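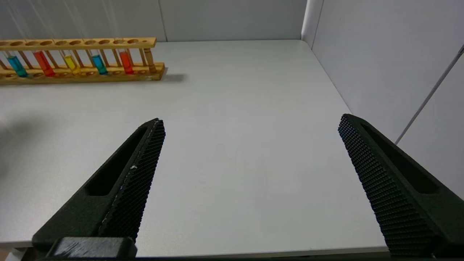 When I started to work with automated handling, I believed that a written rule is always for the machine. Now I think most of our rules are for us, the people who stand next to it.

Our procedure at Vildale is seven pages long, and I wrote maybe half of it. English is my third language, so I keep the sentences short, and I noticed that short sentences make better rules. "The rack stands against its mark" is a rule. "The rack should be placed properly" is only a wish. In the first version I had many wishes.

The rule I defend the most is about the starting position. Before every run the fingers are open and the space between them is clear. You look at it with your own eyes and then you sign. My colleagues find the signature too much, and I understand them, we did 602 runs since September. But a signature takes a moment, and a glass tube that is gripped from a wrong start can break. 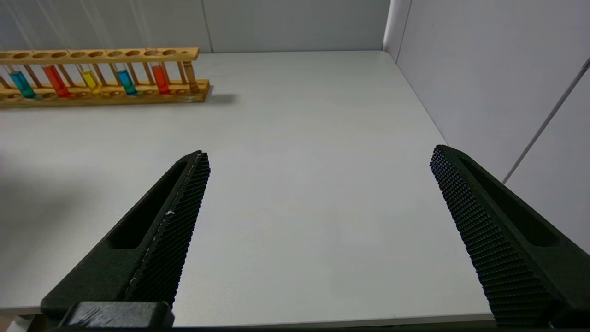
Fingers open, rack on the far side of the table.

The second rule is about liquids. We practice with colored liquid only, and the real samples stay in the other room until the program has passed 400 runs without a stop. I took this number from an older procedure at Sorine, where I worked before, and I can not prove it is the right one. Fontana, our partner laboratory, asks for 4,000. For a small place like ours this would mean never to start.

Third, the grip pads. We look at the small bumps under a good lamp and we write down every mark on them, also the ones that seem to be nothing. Old marks stay in the log with the month when they were found. Then the next person knows what is new and doesn't need to call me in the evening.

What I still don't like is our rule for changes. If somebody moves the rack to another place, it says to "inform the team". Who is the team? By e-mail, or on the board? In the Trekska project they had a paper card which stayed with the rack, and you could not start before you had read it. I want to try this next — the cards are printed already, but in the wrong size.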